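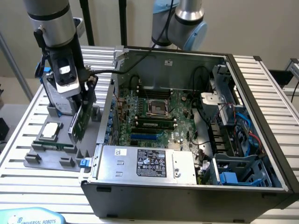 Notes > Software > Planning

I've been fond of our task planner, Tipoki, for a long time, and I still think we ask too much of it. When a drive has to go into a tower and there are two arms sharing the space, everybody wants a cleverer plan, and I understand that, I really do (I wrote a good deal of the clever part myself). But I spent most of an evening with the logs from Puvbridge, 2614 lines of them, and the planner was fine. What I couldn't find was why it chose what it chose. More than 222 of those lines said only "replan."

So my plea, friends, is for plain old tooling! Give me a log that names the part, the slot and the reason, and a replay I can step through over coffee. Memer does a little of this already, and I'd happily wait until September for the rest.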